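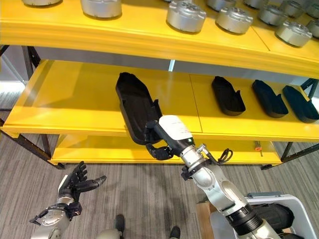
Print this page | E-mail this page

5. Running the tray-handling demonstration

This section covers the shelf demonstration for open days and visitor groups. It assumes that the Pasix controller has been commissioned as described in Section 3. A trained operator must be present at all times.

5.1 Before visitors arrive

1. Set the floor barrier 1000 mm from the nearest point the arms can reach. Measure with both arms fully extended.
2. Put the molded trays on the middle shelf with the toe ends toward the back. Leave enough space between trays for the fingers to close.
3. Remove tools from the middle shelf.
4. Place the white bin to the robot's right, within reach of the right arm.
5. Check that the cable at the right wrist can move freely through a full turn.
6. Load the program DRETIA 2 and run one cycle at low speed.

NOTE: The metal components on the top shelf are for display. The program does not pick from this shelf. Do not store trays there.

5.2 During the demonstration

1. Confirm that all visitors are behind the barrier.
2. Press and hold ENABLE until the status lamp is steady.
3. Select RIGHT HAND ONLY. The left hand stays open in this mode.
4. Press START. The right hand grips the tray by the heel end and lifts it from the shelf.
5. If the grip is lost, press PAUSE. Wait for the arms to stop before you pick up the tray.

CAUTION: Do not reach between the shelf and the hands while the status lamp is on. Finger joints can pinch.

CAUTION: Do not let visitors hand objects to the robot.

5.3 After the demonstration

1. Select PARK and wait for the tone.
2. Release ENABLE and remove the key.
3. Enter the cycle count in the Flindent log. Inspect the finger pads every 200 cycles.

Fault 515 (grip force out of range): see Section 8. If the fault returns, contact Prakash Sundaram or Léonie Fleury in Field Support.

Last updated: December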